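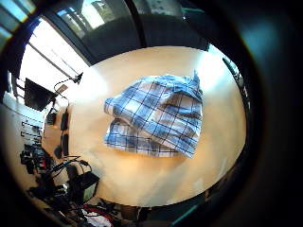
benchwobble
How often do I need to clean the finger pads on a cloth gripper? I've got a Pratunix with the soft pads and it's started dropping the top layer when I have it fold shirts. It was great for the first 800 folds or so I was told to expect, and now it pinches, lifts a little and lets go. I haven't changed the program or the pressure and I don't want to buy new pads if it's just dirt.

gluegun_gary_not
Wipe them every 50 folds with a damp lint-free cloth and let them dry before you run it again. Lint is the usual reason soft pads go slick. If the rubber still looks shiny after it dries, it's worn and you need new pads.

sleevelength
Wiping is right, but I'd look at a couple more things before you order anything. I run a folding setup on a table at work (shirts mostly, some kitchen stuff) and I chased this same problem for most of September!

First one is the finger gap. Close the gripper on a strip of printer paper and tug. It should hold at the tip and all along the pad. Mine held at the back and not at the tip, so it was only ever grabbing half a pinch. There are 3 little screws on each finger on mine. Loosen them, close the fingers gently, snug everything up again. Power off while your hands are in there, please.

Second one is how high it comes in. Cotton that's already bunched up sits a lot taller than a flat hem, and if your approach height was taught on a flat shirt the fingers plow into the pile and push it along the table. I re-taught mine on a messy one and kept both heights saved.

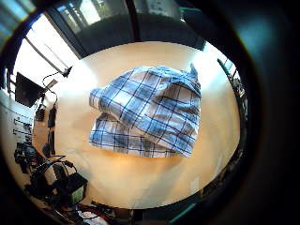

After that I went after the light. If you have a camera up by the fingers and a window off to one side, try a run with the blinds shut and see if the misses stop. Pale tables throw a lot of glare back and the edge of a fold gets hard to find. I ended up with a shade and one steady lamp – boring fix, but my afternoon runs look like my morning runs now.

And check the cable where it bends at the wrist. Mine had gotten stiff and was tugging the fingers a hair sideways.

padthai_and_pads
same thing happened to me, I just bought the Bernora pads and it went away. didnt try cleaning

Comments

benchwobble: Paper test failed at the tips on both fingers. Screws were loose. Thank you!!

oldhemline: Don't use alcohol on the soft ones, mine went chalky.

sleevelength: Good call, plain water on these.

12 shares · 3 comments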